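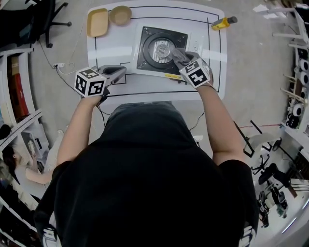
最后编辑于 9月，晚上

1/
这个月的主题是：把桌上那台方方的黑家伙弄干净。白边框，中间一片竖着的金属条，外面一圈黑环，四个角各一颗小螺丝。我管它叫炉子，家里人管它叫风扇，吵到现在也没吵出结果，随便吧，反正脏起来都一样脏。

2/
先说那个圆的银色盖片。我以前图省事，盖片放在上面不动，绕着边擦一圈就算完事。后来有一次掀开来看……天哪，底下一圈油印子，颜色深得像酱油。从此老老实实每次都拿下来单独洗。

3/
盖片的洗法：温水加一点洗洁精，泡4分钟，软海绵顺着一个方向转着擦。别用钢丝球！别用钢丝球！我那片从Ponance买的就是这么毁的，花得像溜冰场，后来又花248买了一片新的，心疼到现在。

4/
金属条之间的缝最烦人。棉签太粗，牙签又容易断在里面，我试来试去还是旧牙刷好用，刷毛剪短一截，顺着条的方向刷，横着刷只会把渣子往下赶。刷之前记得拔电源，等它凉透。

5/
有人问喷壶能不能直接对着喷。不要啊！喷在布上，再拿布去擦。我用的是那种黄色小喷壶，黑喷嘴，平时就躺在桌子右上角，一伸手就够得到。里面装的是白醋兑水，味道有点冲，开窗就好。

6/
四颗螺丝我一般不拧，螺丝边上积的灰用布角裹着指甲转一圈就出来了。按钮那一小块白面板也是，布要拧到几乎干，轻轻带过去。黄色那一条边最显脏，顺手抹一下，整个看着就精神很多。

7/
再讲讲桌子。白桌面真的是自找苦吃，但是好看嘛（嘴硬）。我喜欢桌上贴细细的黑胶带，外面一个大框，里面再分一块，东西归东西的位置。托盘和圆木碗靠左边角落，喷壶靠右边，中间全留给炉子。自从有了线，收桌子快了好多，看一眼就知道什么东西跑错地方了！

8/
胶带翘边的话用吹风机热一下再按，能多撑一阵子。真要换，撕完留的胶印拿食用油揉一揉，再用洗洁精擦掉。在Kendosley租房那会儿我不懂，拿刀片刮，刮出来的印子到搬走都还在。

9/
木碗不要泡水，不要泡水。冲一下，立刻擦干，隔段时间抹薄薄一层油。我这个习惯是在Flernthorpe一家小铺子学的，店主看我拿着碗敲来敲去，忍不住讲了半天，我站得腿都酸了，不过确实有用。

10/
地上的插线板是下一个要解决的。白线黑线缠在一块儿，地毯又是灰的，掉点碎屑根本看不出来，吸尘器一过去就跟线打架。看中了Bermúdez的理线盒，要996，我盯着购物车看了一个礼拜，还是先用魔术贴捆着吧……

11/
刚刚有朋友私信问要不要干脆买台新的，说2000就有很不错的了。不换不换，我这台还能用呢！而且新的不也得刷缝吗。

12/
差点忘了，全部擦完别急着把盖片放回去，晾一会儿，缝里的水汽散掉再盖。我去找魔术贴了，理线有进展再接着发。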